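On the Matter of Samples and Small Bottles

27 July 2022

Readers of this blog will be aware that I moved my desk from the Sayce building to the office on Druravach Street in May. The move itself was covered in an earlier entry. The present entry concerns the cosmetics and toiletries that came with me, which had been left in two shoeboxes and a zip bag until this week.

It is my policy to review such items once a year. The policy was not followed in 2021. As a result, the boxes contained products dating from at least three trips, including the long one to Prurnport, along with a quantity of samples of the kind that stores place in the bag at checkout. I accept these samples every time. I rarely open them.

The review took place on the large white table in the main office, after working hours and with the permission of the office manager. A white surface is recommended for this work. Small foil packets are easily lost on a patterned tablecloth, as I learned at home in Mirkuvville, where one was later found under the toaster.

The procedure was as follows. All items were removed from their boxes and placed on the table in small batches. Packets were kept together with tubes, and anything with a pump or spray top was handled separately, as those are the items most likely to leak in a suitcase. Each item was then assigned to one of the following: daily use, travel, or disposal. Items with no readable date were assigned to disposal unless I could remember buying them.
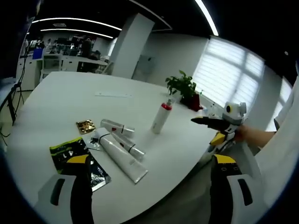
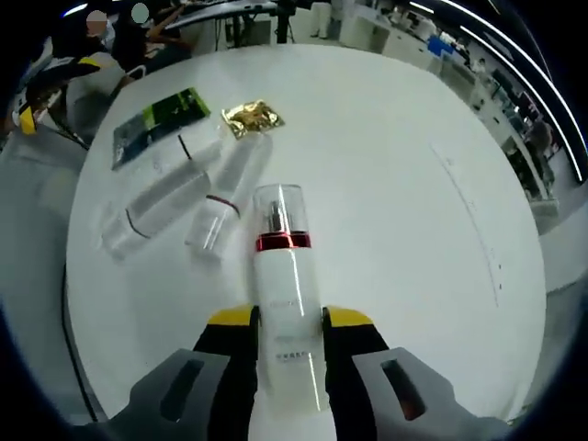
The white bottle with the red band at its neck, on the office table.

The bottle was assigned to travel. It has a clear top over the pump, a feature I now look for when buying anything that will spend a day in a bag. Bottles without a cover have cost me two shirts and the lining of a good toiletry case.

The flat packets presented more difficulty. They take up almost no space, and there is therefore little pressure to make a decision about them. I have adopted a rule that any packet still unopened after 13 months is to be discarded. A packet that is kept must go into the travel case and may not return to a shoebox. The small foil ones are to be stored standing on edge in an old card tin, so that the front of each can be read without emptying the tin.

Tubes are to be stored with the cap down. I am aware that opinions differ on this point, and a reader wrote at some length on the subject following my entry on toothpaste. My position has not changed.

The total spent on replacements for this year has been limited to 50 dollars, to include one sunscreen and one hand cream. No further travel cases will be purchased, as I own enough of them.

The next review is scheduled for May. An entry on the contents of the desk drawers will follow once the second key has been located.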